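# The Pledge Card Problem

Every September, the congregations that support Trarkeck hold a supper to sign up mentors for teenagers leaving group homes. The food is good and the talks are moving. Last year 321 people filled out a pledge card. I asked how many were still meeting with a teenager by spring, and it took three phone calls to learn that no one had kept track.

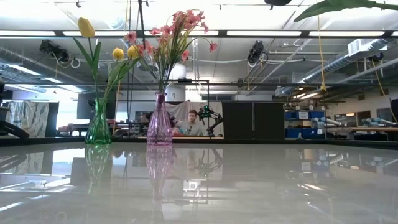

*Yellow tulips and a spray of pink, both artificial.*

Tarek Zaki, the program's director, told me the number of cards "shows the heart of this community." Maybe it does. It also shows up in the grant application, where 321 pledges become 321 mentors somewhere between page two and page four. The budget allows about $300 for each match, mostly for background checks and a training weekend. If half those matches never happened, I'd like to know where the money sat.

Zaki says faith groups reach people that county agencies can't. I've heard that line for years and I half believe it. Churches and mosques do fill rooms. Filling a room on one evening is a lot easier than driving a 17-year-old to a job interview in February, and the second job gets very little attention from the podium. 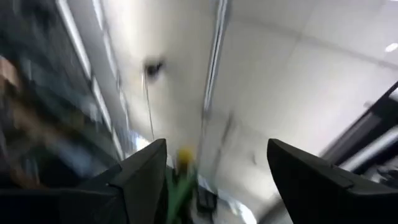 Nesma El Fassi thinks I'm being unfair. She told me that a mentor who lasts four months still did four months of good, and that asking for spreadsheets scares off the kind of people who show up with a casserole. I asked whether the teenagers saw it that way. She said I should ask them, and Trarkeck has yet to return my request to do so.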